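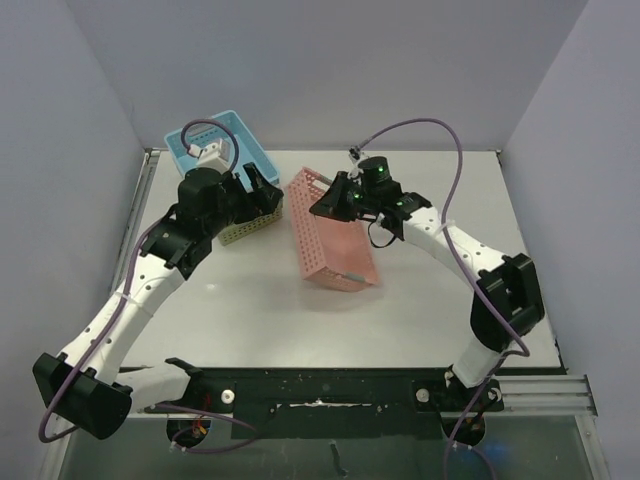 Small baskets for small things

In August we changed how we keep the little items in the shared rooms at Flundadside, and several readers of this newsletter asked us to write down what we did. So this month the household page is about baskets.

For years we had two deep drawers in the hall cupboard. Everything without a home went into them: clothespins, tape, keys for bicycle locks, batteries, buttons, the rubber rings from preserving jars. When a person needed one thing, he or she had to take out half of the drawer and put it on the floor. Most of it stayed on the floor until the evening.

Now we use small plastic baskets with holes in the sides. The model we bought is from Kinach, and it costs a little more than the one from Sellora, but the rim is smoother and it does not scratch the shelf. We also tried closed boxes with lids. They look tidy from outside, but people did not put the lids back, and after two weeks the lids were in a pile of their own.

The first rule we made is that one basket holds one kind of thing. It sounds very simple and it took us the longest time to learn. A basket for "kitchen things" becomes the old drawer again. A basket for string is only for string, and if it is full, we have too much string.

The second rule is about color. Please choose colors that you can tell apart in a dark cupboard. We took pink for sewing and beige for paper clips, tape and pens. In the beginning we also put labels on, but the holes make the surface uneven and the labels fell down behind the shelf. A piece of card tied through a hole with thread holds much better. Write on both sides of the card, so it can be read when it turns.

About the size – measure the shelf before you go to the shop. Ours is 60 centimeters wide, and we did not measure it. We came home with baskets that were a little too long to stand in a row, and we had to turn them the other way. Now they stand with the short side to the front and it is fine, only you must pull them out to see what is at the back.

The holes are useful for washing. We rinse the baskets in the sink with warm water and a drop of dish soap, and then leave them upside down on a towel. An old toothbrush is good for the corners. Do not keep rice, beads or very small screws in them. We found the beads in the cupboard for about a month.

At the moment we have 7 baskets in the hall cupboard and one more under the sink for sponges. If you have spare ones at home, clean and not cracked, you can leave them on the table by the Masri room, any day before six in the evening. Baskets with handles are also welcome, but they do not go inside each other and we have less space for them.

One reader wrote that she uses the same kind of basket inside the freezer, for bread and herbs. We have not tried it yet. If somebody has done this for a whole winter, please tell us if the plastic becomes hard and breaks. We will print the answers in the next number, together with the recipe for plum jam that we had no space for this time.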